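The great plug clear-out, part whatever

Feb 26, 2026

Quick one, I have to be out the door soon.

So the power strip thing. If you read the October post you know I had cables under every desk and behind the couch and in that drawer, and I swore I'd deal with it over the winter. Winter's almost gone. I've dealt with one strip. But one strip is one strip!

The rule I set myself: everything gets unplugged, everything goes on the white table, and nothing gets plugged back in until I know what it belongs to. Sounds easy. Took all of an evening and a piece of the next morning, mostly me going back and forth to the hall closet with an adapter in my hand trying it on things. The old router, no. The Gredard lamp, no. The little speaker, yes, finally.

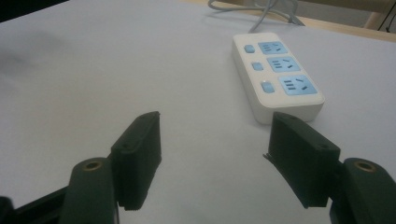

I went with a white strip in the end. The old Zellow one was fine I guess but the switch had gone mushy and I never trusted it. Also the spacing. Whoever designs these things has never owned a chunky adapter. You put one fat brick in and there goes the socket next to it. So the order matters, and I wish I'd worked that out years ago. Fat ones on the ends. Skinny plugs in the middle. If you've got two fat ones, one at each end, done.

Labels. I did them on masking tape first and they fell off in a day, so now it's those wraparound ones from Handness, 60 to a pack, and I've used more than I want to admit becuase I kept spelling "monitor" wrong. Label the plug end. Not the device end, I know what the device is, I'm looking at it.

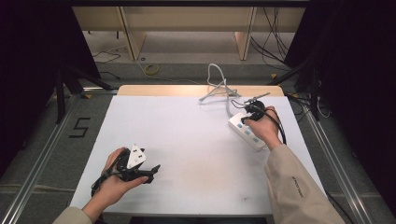 Other stuff I learned, no particular order:

Do it at a table. I tried on the floor first, on my knees, with a flashlight in my teeth. Never again. At a table you can see which way a plug wants to go in and you're not swearing at it.

Untangle before you plug, not after. I keep getting this one wrong. You end up with a cord threaded through another cord and then the whole lot has to come out again.

Push it all the way in. Sounds dumb. Half of my "dead charger" pile was chargers that weren't seated properly. I had one boxed up to go to the recycling place on Dhillon and it was perfectly ok.

And don't coil the strip's own cord up tight while it's in use. My dad used to do that with the extension reel and it got warm, he'd tell us off for sitting near it, never unwound it though.

Still to do: the desk by the window, the TV (scared of the TV), and the mystery drawer. The drawer has 2 chargers I'm pretty sure are for phones I don't own anymore. Someone in the comments last time said they'd thrown out a box of cables and needed one the very next week, so now I can't throw anything away, thanks for that.
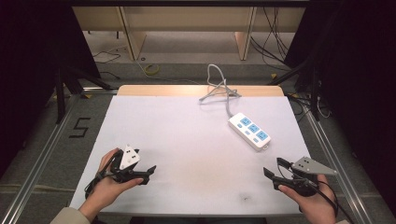
The strip on the white table, with its light blue sockets. Cord still a mess at the back.

I want to get a shorter cord for the desk one, the one I have goes down the back and halfway across the room and the vaccuum eats it every time. If anybody knows a decent one that isn't silly money, leave a comment. Flat plug if possible, the desk is right up against the wall.

Ok going. TV next time, maybe.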